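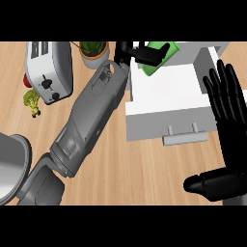 Toshiko Hosoda

Je travaille depuis trois ans sur la couche de contrôle d'Ulis, et je voudrais défendre une opinion qui m'a déjà valu quelques discussions difficiles avec mes collègues : nous accordons trop d'attention au modèle et pas assez à ce qui l'entoure. Par là j'entends les repères, les horloges, les journaux d'exécution, les unités. Toutes ces choses que l'on écrit un soir, vite, et que personne ne relit.

Prenons une tâche de cuisine en simulation. Un bras tient un objet vert au-dessus d'un meuble blanc à tiroir, l'autre main attend à droite, les doigts écartés. Pour le visiteur, la question intéressante est de savoir si le robot a compris la consigne. Pour moi, elle vient plus tard. Je demande d'abord dans quel repère est exprimée la position du poignet, et si l'image que reçoit la politique a le même âge que les angles des articulations qui l'accompagnent.

Au printemps, nous avons lancé une série de 300 épisodes avec une politique que Themba Coetzee avait entraînée avec beaucoup de soin. Dans 81 épisodes, la main s'arrêtait trop haut au-dessus de la surface. La réunion qui a suivi fut longue. On a proposé d'ajouter des démonstrations, de changer la résolution des images, d'agrandir le réseau. Yeshi Kumsa, qui parlait peu ce matin-là, a demandé à voir le fichier de calibration. L'origine de la main gauche y était placée au poignet, celle de la main droite à la paume. La politique n'avait rien fait de mal, elle obéissait à deux conventions à la fois.

On me répond souvent qu'un modèle assez grand apprendra à corriger ces défauts. C'est peut-être vrai, et je ne veux pas parler avec trop d'assurance d'une recherche qui avance plus vite que moi. Mais je me demande à quel prix. Une erreur absorbée par l'apprentissage devient invisible : elle n'a plus de ligne dans le code et plus d'auteur. Le jour où l'on remplace la main par une autre, elle revient, et il faut la chercher dans des millions de poids au lieu d'un fichier de configuration.

L'objection de Clyde Haverford me paraît plus sérieuse. Selon lui, la simulation nous rend maniaques, car elle offre une exactitude que l'atelier n'aura jamais. Je lui donne raison sur un point : nos scènes sont trop sages, leurs tables sont trop planes. Cependant, c'est justement en simulation que l'on peut rejouer le même épisode avec la même graine et comparer deux versions du planificateur. Si nous ne savons pas obtenir deux fois le même résultat dans ces conditions, je ne vois pas sur quoi nous fonderions notre confiance ailleurs.

Ma proposition est modeste. Que chaque politique soit livrée avec la description de ses repères, et que cette description soit vérifiée par un test, et non par la mémoire de Themba. Que le retard entre l'image et la commande soit enregistré à chaque pas. Que l'on accepte, enfin, de compter ce travail dans les évaluations annuelles, ce que la direction d'Ulis refuse pour le moment.

Nous reprenons les essais en septembre, avec le planificateur Lindgren et les mêmes 300 graines. J'ai demandé une semaine pour les tests de repères avant le premier entraînement. On m'a accordé deux jours.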